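Visit report: open day at the Stastura export control office

In June I joined a group of 28 visitors at Stastura, the agency in Gredden that checks exports for parts with a possible nuclear use. The tour began at 9 a.m. and was led by Stavros Atanasov, who has handled license reviews there for six years.

He started with the paperwork. The office gets 900 applications a year, most of them for pumps, valves and vacuum gear. A reviewer has 32 working days to clear or refuse each one. Atanasov said the end user statement causes most of the delays, as buyers often leave the site address blank.

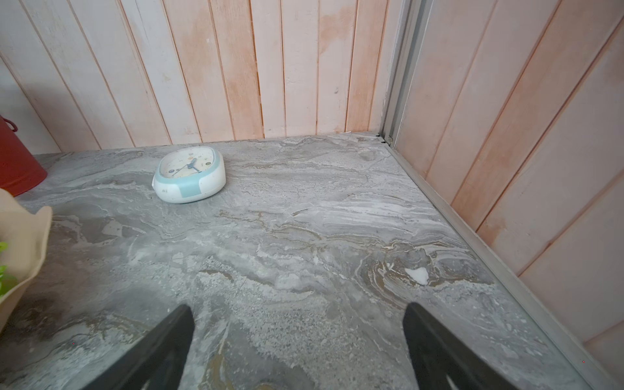
The sanctions desk

After a short break we moved upstairs. Staff at this desk compare shipping records with the sanctions lists and pass doubtful cases to the foreign ministry. We were shown an old case, a shipment of steel tubing sold through Vasilakis, a trading firm, and stopped at the port of Pundia. The file ran to 39 pages. The tubing was returned to the maker and the firm lost its license for two years.
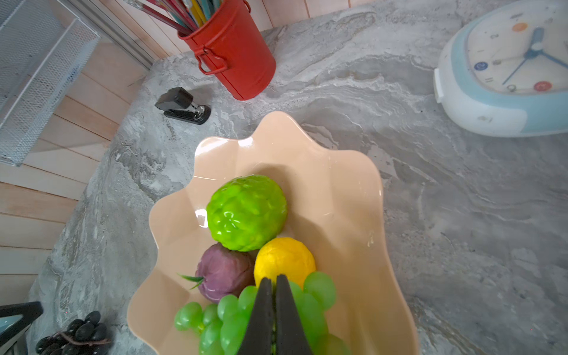
The question period dealt mainly with the stalled talks on inspections. Atanasov would not guess at the outcome – he said his office applies the rules it has until new ones arrive. One visitor asked how a false label gets past a customs officer, and I thought of the artificial lemon in the peach-colored bowl, with its pitted peel. A part can look right and still need a closer check. He answered that customs at Pundia opens few crates and depends on tips from other governments.

We finished at noon. Groups can apply through the Stastura front office, and visitors need to bring a passport.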